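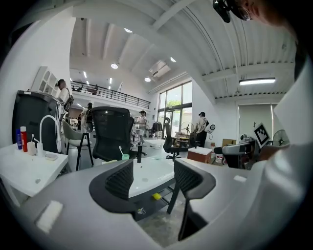
Order at the Basin: Where Small Bathroom Items Should Live

By the Tritska Home desk
May
159 shares | 10 comments

A wash basin collects things. Toothbrush, soap, tubes, bottles and a sponge all compete for a strip of ceramic that was designed to shed water, and most basins leave very little flat surface behind the bowl. The usual result is a ring of residue under each container and a sponge that never dries.

The layout considered in this article divides the job between two surfaces. The white basin on its dark stand keeps only what is used at the faucet: a toothbrush in a small green cup beside the black faucet, and a yellow sponge on the lower shelf of the stand. Everything else goes to a white table at the left, where a blue bottle and a red and white tube stand upright at the back, next to a small white cup, a white bottle and a white soap dish.

Sorting by frequency

Reltberg, a storage planning firm, sorts bathroom items by how often they are picked up. Its survey covered 1036 households and logged 2554 items kept within arm's reach of a basin. More than half had not been used in the week of the survey. The firm's advice is to allow two items on the basin itself and to treat any third as a candidate for the side table.

The toothbrush is the obvious first choice. It should stand head up in a cup with a wide base, far enough from the faucet that splash does not fill the cup. A narrow cup tips when the brush is pulled out at an angle. Empty and rinse it weekly.

Soap is less clear. A dish on the basin is convenient but sits in runoff, and bar soap softens quickly in standing water. Moving the dish to a table costs one extra reach and lengthens the life of the bar. A dish with raised ribs or a drain slot works in either position.

Tall at the back, low at the front

On the side table, height decides the order. Upright bottles and tubes belong at the rear, where a hand passing over the surface will not strike them. Cups and dishes go forward. Tubes stored on their caps feed better when nearly empty, provided the cap is flat and at least as wide as a large coin.

Leave a gap of two fingers between containers. Closer spacing looks tidy on the first day, but each item then has to be lifted straight up to clear its neighbors, and the row drifts within a week. Labels should face the user if two containers share a color.

Shelf below, shelf above

The lower shelf of a basin stand is well suited to cleaning items. A sponge kept there stays separate from anything that touches the face or mouth. Squeeze it out first and stand it on its long edge if the shelf is solid. Buthelezi, which makes slatted inserts for narrow stands, recommends a clearance of 10 millimeters beneath the sponge for air.

Wall shelving takes the overflow. Arched compartments, such as those in the white unit above the table, lose usable height toward the sides, so the tallest container goes in the middle of each opening. Spare tubes and unopened soap can be stored flat.

A lidded bin near the table handles empties and packaging. Check that the lid clears any shelf mounted over it when fully raised.

Resetting the layout

The Flekedix method calls for a reset at the same time each day, preferably in the evening. Return the basin items first, wipe the table from back to front, then replace the row in height order. Two minutes is sufficient for a table of this type. Containers that leave a ring should be wiped on the base before they go back.

10 comments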